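Home | Syllabus | Handouts | Readings | Contact

Week 8 handout: Sorting bins, and whether they sort anything
Reading time: 4 min
Last updated: Oct 9, 2024

Course: Household and Workroom Storage. Notes by Eirlys Mathias.

Last week's reading was the Flornell pamphlet, which claims that a room with enough bins will keep itself tidy. I'd like you to doubt that. The pamphlet's evidence is a survey of its own customers, taken in February, when they had just bought the bins. Ask people again after a summer of use and I suspect you'd hear something else.

1. The open bin

An open bin makes putting away very easy. You drop the thing in and walk off. What the pamphlet leaves out is the other half of the job, taking one thing back out without disturbing the rest. A toy, a bowl and some round black thing can share a bin perfectly well for a month. They have no reason to be together except that each was in somebody's hand when the bin was nearest.
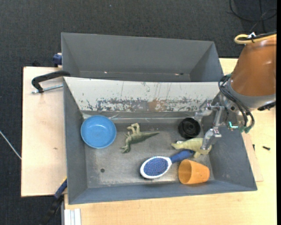

Pairs of bins are supposed to fix this, one for what stays and one for what goes. Maybe. In the student logs Yetunde Ezeani collected for this course, 15 households tried a pair, and most wrote that one bin did all the work while the other stood empty. I wouldn't build a theory on 15 households, but it's more than Flornell offers.

2. Metal or soft?

Metal bins are sold as the ones that last. They do last, in the sense that they still hold things. Paint is another matter – it scratches and chips, and then rust can get started on the bare patches. For toys that's an annoyance. For anything you eat from, like a bowl, I'd want it washed before it went back on a shelf.

The Sandska catalog says its coating will take "up to 50 years of family life". I have asked how they tested this and have had no reply.

3. The Ekpo method

Ekpo wants you to empty the bin completely, group by use, then refill. Fine, as far as it goes. The trouble is the grouping. Is a toy dinosaur filed with animals, with plastic, or with things that belong in a bedroom? Ekpo's chart has 56 categories and still ends in "other". Watch how fast "other" fills up.

For next time

Pick one bin at home. Write down what's in it before you touch anything, then note where each item was last used. Skip the Prenance worksheet, it asks leading questions. Bits of wrapping and scrap count as contents too – don't clean them up first.

Previous | Next | Back to top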